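Software update teaches two arms to stop arguing over a pair of glasses
February 16, 2018

Zorska, the control and planning package written in two rooms above a tile showroom in Trarkurstead, has reached version 4. The release notes run to eleven pages. Most people who download it will read the line about handovers and skip the rest, and on this occasion they will have read the right line.

Passing an object from one robot arm to another has been the software's weak spot from the start. Earlier versions planned each arm separately and then checked whether the two plans would collide. They usually would. The planner would then throw one plan away, make a new one, check again, and carry on in this manner until it found something that worked or somebody went to put the kettle on.

Version 4 plans both arms together, and treats the moment when both grippers have hold of the same thing as a stage of its own, with its own rules about who may pull and how hard. The team chose safety glasses as its main test object. They are clear, curved and bendy, which makes them hard to see, awkward to hold and easy to twist.

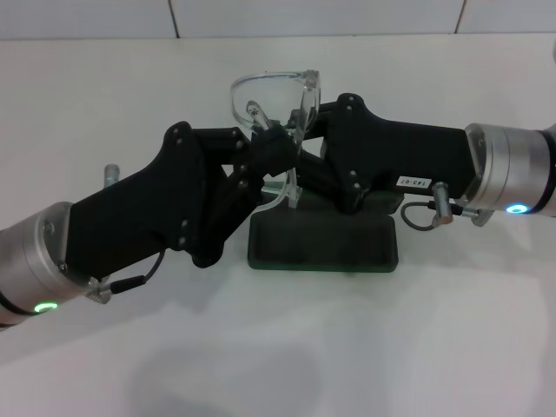

The giving arm now loosens its fingers in small steps and waits for the receiving arm to report a change in load before it loosens them any further. If no report comes, it keeps its grip and says so in the log. Under the old scheme it opened on a timer, a method that relied on good manners from the other side.

The developers ran 3918 handovers with the new planner between November and the release. Of these, 2928 finished without a person stepping in. The notes print both figures side by side without comment, and then give a table of what went wrong in the others. The largest entry in the table is "lens not found". The second largest is "other", which the team says it intends to break down further when it has the time.

Perception gets a smaller share of the work. Zorska used to trust whichever camera answered first. It now weighs the views against each other and marks down any that are too soft to give a reliable edge, a change that wrist cameras in particular had been asking for.
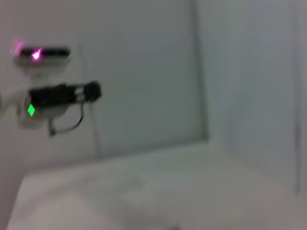

A view that has been marked down is still kept and can be used for rough checks, such as whether the other arm is more or less where it claims to be. Users can set the cut-off themselves. The default is described in the manual as "cautious" and on the user forum as several other things.

There is also a new replay tool, named Bowen after the lane the office backs on to. It lines up the camera views, the joint positions and the planner's decisions on one screen, so that a failed handover can be watched again at quarter speed. An early tester in Flistosthorpe reported that it was very useful and quite depressing.

The release closes 178 reported bugs. One of them, a fault that made the progress bar run backwards during long plans, had been open for so long that several users had come to rely on it, and it can be switched back on in the settings.

Version 4 is a free upgrade for existing users. Configuration files from version 3 need converting first, and the converter is included. Its own release notes advise keeping a copy of the originals.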